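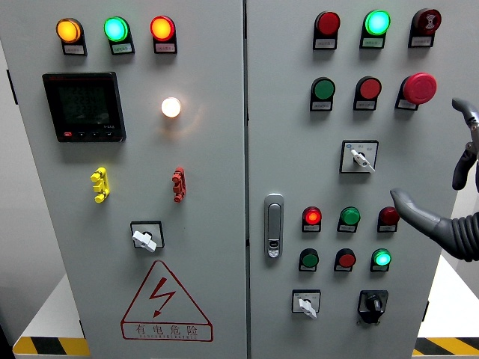

Switch Work at Irmont - Gallery
June 2021

Welcome back to our little corner of the project pages! For those who are new, we write the planning and perception software that lets an arm work an ordinary control cabinet, the kind with lamps and pushbuttons and rotary switches that was laid out with human fingers in mind. Our planner is called Jona, the perception side is Witar, and between them they have kept us busy since December. Witar finds each device on the doors and guesses its state, and Jona then has to work out how to get a finger there without brushing anything on the way - and on a crowded door that takes more thought than any of us expected.

Coming in toward the selector switch. The finger is just above the white handle, and the emergency stop is mounted on the same door, so the planner keeps a generous no-go bubble around that big red button. We started with 2,000 simulated approaches before we trusted a single path, and I'm glad we did.

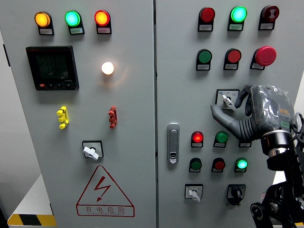
Rodrigo Henriques wrote in to ask why we don't simply teach the path once by hand and replay it. We did try, Rodrigo! It was fine until the cabinet got nudged a little, and after that we went back to planning fresh from every camera view.

The next one is all about contact. Jona hands over to a gentler controller for the last stretch, and Hicham Salem rewrote that handover 2 times (the second version is the one we kept, and it's lovely to read).

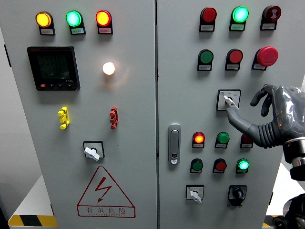

Fingertip on the handle, right door.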